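I started this folder because I was fed up with losing things. I'd read a statement from someone held in a police cell or a remand prison, want to go back to it a month later, and find the page had gone. So I began saving them, then tidying them, and now it's a dataset, more or less. I call it **Enby**. Please read the bit on consent before you do anything with it!

Last tidy-up: 29/05/2021

## What's in it

Enby is a collection of public statements by people who were detained for political or human rights reasons and later spoke about it - at hearings, at meetings, in open letters, on their own blogs. There are 165 statements in the current release, split into 2,839 passages. Each passage is a paragraph or two on one topic (arrest, questioning, visits, food, letters and so on).

Everything is in English. A good chunk was translated before I ever saw it, and the `translated` column tells you so where I know. Where I don't know it says `unclear`, and please don't treat that as a no.

## Files

```
enby/
 statements.csv one row per statement
 passages.csv one row per passage
 topics.md what each topic label means
 removed.md statement IDs taken out, no other details
```

## Columns in passages.csv

| column | what it holds |
|---|---|
| `statement_id` | links back to statements.csv |
| `passage_no` | order within the statement |
| `topic` | one label only, see topics.md |
| `text` | the passage, names masked |
| `translated` | yes / no / unclear |
| `days_held` | as the speaker gave it, blank if not given |

`days_held` is messy. Some people give an exact number, some say "that whole winter", and I've left the second kind blank instead of guessing. If you average that column you'll get a number, but I wouldn't put it in a report.

## Where the statements came from

Most came from the Zivura archive, a small site that gathers talks given by former detainees and lets people reuse the transcripts with credit. The rest I found one at a time through the Klinhom reading list, and for those I wrote to whoever published each one and only kept it once I had a yes in writing. That took from February right through the spring and I got quite good at polite emails.
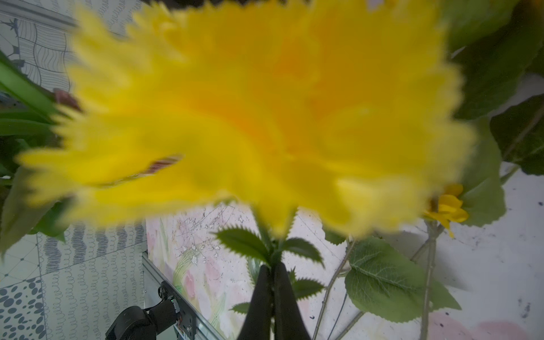
*Yellow flower, close up.*

I left out anything leaked, anything from a court file, and anything recorded while the person was still inside. People say things in custody that they haven't freely chosen to say, and I don't want those sitting in the same table as the rest.

## Masking

Names of speakers, relatives, cellmates and guards are replaced with tags like `[SPEAKER]` or `[RELATIVE]`. Small towns are masked too, big cities mostly aren't. I did a first pass with a script and then read every passage myself (slowly, and with a lot of tea - some of these are very hard going). I've certainly missed a few. If you spot one, tell me privately and please don't open a public issue with the name in it.

Officials named in their public role are masked as well. I know some of you disagree, and I did go back and forth on it, but a CSV file gives them no way to answer and gives you no way to check.

## Consent and taking things out

Anyone whose words are here can have them removed, no reason needed, and I'll do it within 30 days. A relative can ask too if the speaker has died or can't be reached. When something goes I delete the rows and add the ID to `removed.md`, so if you keep a copy, check that file now and then and delete the same rows from yours.

## Good uses, and uses I'd rather you didn't

Fine by me: teaching, reading, comparing how people talk about the same kind of experience, testing search tools for small archives. The Gotdale study group used an early copy to plan a reading course and sent back loads of corrections to the topic labels, which I was very glad of.

Please don't use it to:

- work out who a speaker is
- judge whether someone's asylum claim is true
- make invented testimony that could be passed off as real
- rank countries by how bad their prisons are (the sample can't support it)

## Known problems

Men are over-represented. So are people with enough education and contacts to be invited to speak somewhere, so farm workers and street sellers hardly appear. Nearly 125 passages carry the label `other`, and they need another read with fresh eyes. The line between `questioning` and `threats` is wobbly as well - I changed my mind halfway through and haven't gone back over the early ones.

## Licence

Free for non-commercial use with credit to Enby and to the original publisher listed in `statements.csv`. A few publishers asked for their own wording, so check the `credit_line` column in that file before you quote.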